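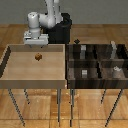 Pick cell in the simulator, arm over the light bin, one cube in the bin.

Pusora cell upkeep meeting, Mon 14 May
Held in the Haverford room. Apologies from the Cumar site.

1. Last minutes
Agreed. The February action on the gripper model is closed.

2. Arm and gripper
The arm base stays where it is, behind the two bins. Clornberg have sent new finger settings and these were loaded before the meeting. Closing force is down from 5 to 4 on our scale. The height of the gripper over the far wall of the light bin was discussed - the meeting wants more clearance there before the speed goes up. Waypoint to be raised and the run repeated.

3. Bins
Four compartments in the dark bin, no change. Drop points to be set again for each one after the waypoint is moved. The front right drop point is to be done first. Table heights are not to be touched until this is finished.

4. Close view
Low resolution was raised again. Jagged edges on the uprights make the edge finder drift.

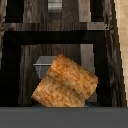 Close view of the toast in its compartment, grey item behind.

Render size to be doubled for this view only. If the cell slows down too much, go back to the old size and report it.

5. Run log
Run 394 is the last one on the old settings and is to be kept. Logs before run 56 can be deleted.

6. Any other business
The reset script still has to be started by hand. Left for next time.

Next meeting: same room, after the repeat run.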